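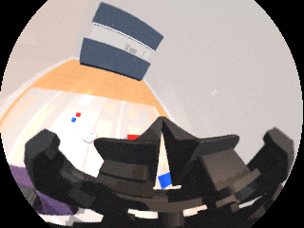 Wreck the arm as often as you like, Eliécer Inga told the Jetamo robotics club on its first evening in the simulator, because you get it back by pressing a key. By the end of the evening the members had taken him at his word. One of them drove the gripper straight down into the tabletop for most of an hour to see what the software would do. It logged a collision each time and carried on.

The club meets on Sunday afternoons at the Condori school, in a classroom with more laptops than bench space. For the past few seasons its members built wheeled robots. This year they entered the Cadolar student challenge, where the early rounds are held entirely in simulation, and the soldering irons have stayed in their drawer.

The software they use is called Fitis. It gives each team a room, a table and a black arm on a purple base. Small red and blue cubes are on the table along with flatter pieces and a few white shapes that are hard to tell from the surface under them. The task is to pick up a named cube and put it down on a target. A run counts only if the cube ends up inside the line and the arm returns to its starting pose.

Each team is allowed 500 logged attempts before it has to submit. That sounded generous in the first week. The team that started fastest had used 338 of them by the time it noticed that its wrist angle was being read in degrees in one file and radians in another. The fix took two lines.

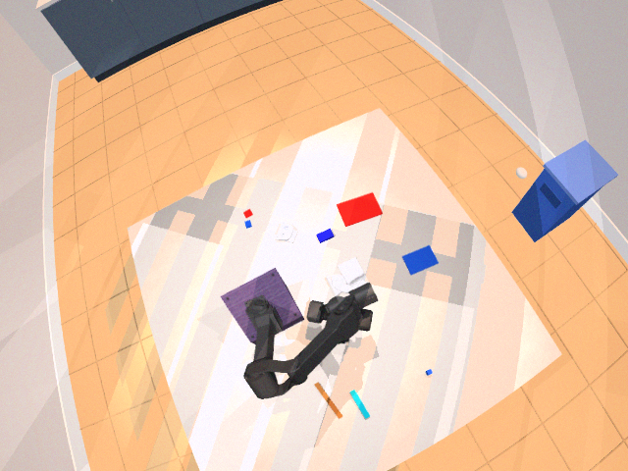

Learning to look from more than one side

Most of the trouble since then has been with seeing. From above, it is easy to tell which cube is which and how far each is from the base, but hard to judge how high the gripper is. A view from close behind the fingers helps with the last part of the approach and hides a good deal of the table. Teams can work with as many views as they want, and they have to decide which to trust when the numbers disagree.

The club split into 4 teams over this. Two rely mainly on the overhead view and slow the arm down near the table. Another switches to the close view for the final descent. The fourth compares both all the way, and its program is the slowest of the lot. Their results so far are near enough that the argument continues every week, usually until the building has to be locked.
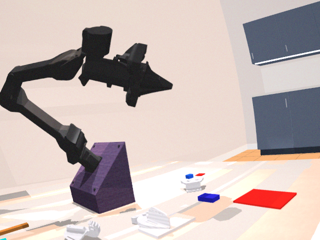 The simulated arm on its purple base, raised over the table.

Members who joined to build things have had to be patient. There has been some grumbling about screens, and the wheeled robots still come out during breaks. Inga has promised that whichever program gets through the Cadolar qualifying round will be tried on a real arm in the spring. Until then, the teams are writing up their failed runs in a shared notebook, sorted by cause. Dropped cubes take up the most pages, followed by cubes pushed off the target while the fingers were opening.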